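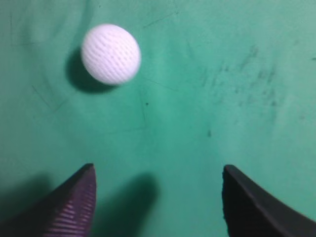

Figure 2. The ridged white ball on the green surface, with scuffing towards the right.

4.2 Marks, shadows and the ball everybody wanted

I should say at the start of this section that I came to the Brotcombe sessions wanting to write about rules. Serico is a rolling game with hardly any written down (one sheet, both sides, and the second side is mostly about tidying up), and I thought the interesting bit would be how players filled in the gaps. They did, and section 5 is about that. But the more of the transcripts I went through, the more I found people talking about the surface they were playing on, and I've given up trying to squeeze it into footnotes.

Look at Figure 2 with a player's eye and the first thing you want to know is what the grey smudges will do to a roll. The green is quite smooth to look at, deeper along the left and paler towards the right where it catches the light, and the scuffs are faint. Even so, players at both sites had strong opinions about marks like these. Some aimed for them, some went miles out of their way to avoid them, and one pair at Talimham spent most of a morning arguing over whether a smudge could count as a landmark if you couldn't feel it with a finger. (They decided it could. They had forgotten by the next session and decided it couldn't.)

I coded every remark in which a player mentioned the state of the surface, the ball or the light. The full set of transcripts runs to 3481 turns of talk, and 265 of those turns were about one of the three. It doesn't sound like much set against the total, I know! But a lot of Serico talk is just scores and groans, and once those are taken out the surface is the thing people discuss most after whose go it is. Kiros Ambaye coded the same material separately and we compared our lists afterwards. We disagreed mainly over what to do with pointing. If a player says "there, look" and taps a scuff, is that a remark about the surface? I said yes and Kiros said only if somebody answers, and in the end we went with his rule, so the figure here is the more cautious one.

The talk about marks came in two sorts. In the first, a mark is a fault in the surface, something that ought to be cleaned off or made allowance for. New players nearly always spoke this way. "It's dirty just there" is typical, usually said after a bad roll and in a slightly injured tone. In the second, the mark has turned into a place. It gets a name, or at least a "the", and people steer by it. Rosalba Rinaldi's group at Brotcombe had "the thumb" and "the long one", and would say things like "leave it short of the thumb" without anybody needing to ask. I was never completely sure which mark the thumb was. I have listened to that recording more times than I'd like to admit and I still think two of the players meant different smudges.

What pleased me was how gradual the change was. I had expected a moment where a fault became a place, and I went hunting for one, and all I can offer is a muddle in the middle where players used both sorts of talk in the same breath. Leonardo Colombo complains that a streak has "ruined" his roll and then, two turns later, tells his partner to use the same streak to line hers up. I don't read that as him changing his mind. He had a use for it both ways.

The ball itself got less talk than the surface, but the talk was warmer. We used the ridged white one at both sites. Seen close to, the fine grooves run slantwise across its face and give it a slightly knitted look, and several players called it "the woolly one" even though they'd been handling it for weeks. We had plain balls too, the same size, and players were free to pick. They nearly always picked the ridged one. When I asked why, I mostly got answers about how it looked on its way across the green. Felicja Wróbel told me she could see it turning, which a plain ball wouldn't let her do, and that seeing it turn made her feel she'd had something to do with where it went. I've quoted her in section 6 as well, as I think it's the best thing anyone said to me during the whole project.

Then there is the shadow. In Figure 2 it lies to the lower left of the ball, dark and soft at the edges, and you can see how it might muddle someone judging a distance. Where the shadow stops isn't a crisp line at all. Players who measured gaps by eye (the sheet says nothing about how to measure, so they all did) sometimes took in a bit of shadow along with the ball. Sotiris Nikolaidis was the only one to make a habit of crouching down to check, and his partners teased him for it and then, I noticed, waited for him to do it whenever a gap was close. At Talimham the shadows moved a good deal between nine and noon and people there talked about the light far more than they did at Brotcombe. I'd love to make something of that difference, but the two rooms differed in so many other ways that I don't think I can.

A word on cleaning, which I got wrong. In March I wiped down the Brotcombe top before a session, meaning to be helpful. It's an Athanasiadis top and wipes easily enough, and a fair few of the lighter marks came away. Rosalba's group were polite about it for the first few minutes. After that the transcript has them trying to agree where things used to be, with a lot of hands over the table, and the rolling gets noticeably more careful. I've left that session in the count but I've kept its remarks out of the quotations above, as so much of the talk is about me and my cloth. After that I left both tops alone and asked the people looking after the rooms to do the same.

I did wonder whether the named marks mattered to how well anybody played. I can't say from what we have. We kept scores for 85 games, all of them on the sheet's own scoring, which is generous to a lucky roll, and I wouldn't want to hang an argument on them. What I can say is that groups with names for their marks talked to one another more between rolls, and that a good share of that extra talk was advice. Whether the names brought the advice on, or whether chatty groups simply name things, is a question I come back to in 5.3, when I look at how advice was taken and (quite often) ignored.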